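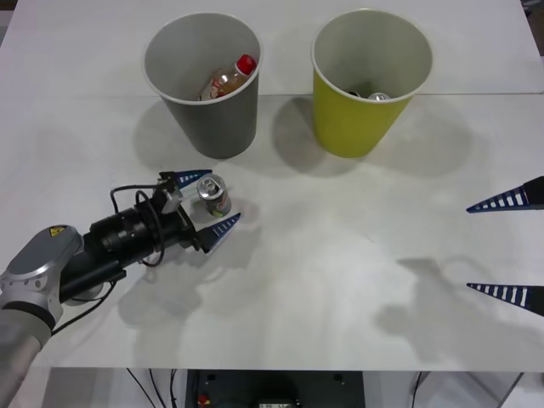

Two small bins beat one big one

I'll say it with my whole heart: the best thing you can put on a table is a pair of little bins! One for bottles, one for cans, both close enough that you can drop something in without standing up. I have been preaching this in Urnby since February, and I'm not tired of it yet.

My friend Viola Bianchini disagrees. She keeps one huge container by the back door and sorts it all at the end of the month — 152 pieces the last time, on her knees, in the cold. She calls that efficient. I call it a punishment. 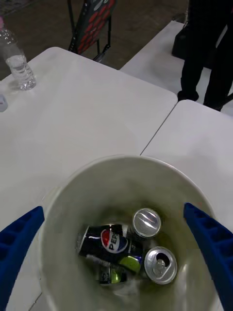

Cans with cans, in a round white bucket.

A small bin fills up fast, and I love that about it. You see what you drink. You empty it while it's still light enough to carry in one hand, and the whole job takes less time than boiling an egg.

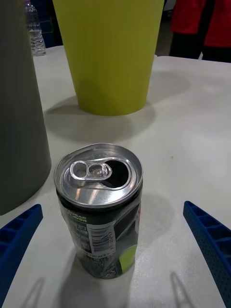 Small cans count too

People who would never throw out a big bottle get careless with a 150 ml can, as if it were too little metal to bother with. It's the same aluminum! Gaetano Martinelli went a whole summer tossing the short ones in the kitchen trash, all 70 of them, and he was cheerful about it until his daughter lined up the next seven on his desk.

And then there's the table itself, my favorite part of the argument. Once every can has somewhere to go, you get your surface back,

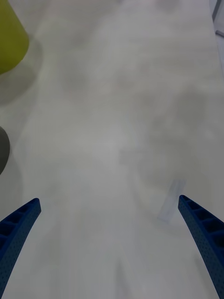

and a clear stretch of white tabletop makes me want to start something — a puzzle, a letter, a pie crust. Viola can keep her back door. I'm buying a third bin for paper.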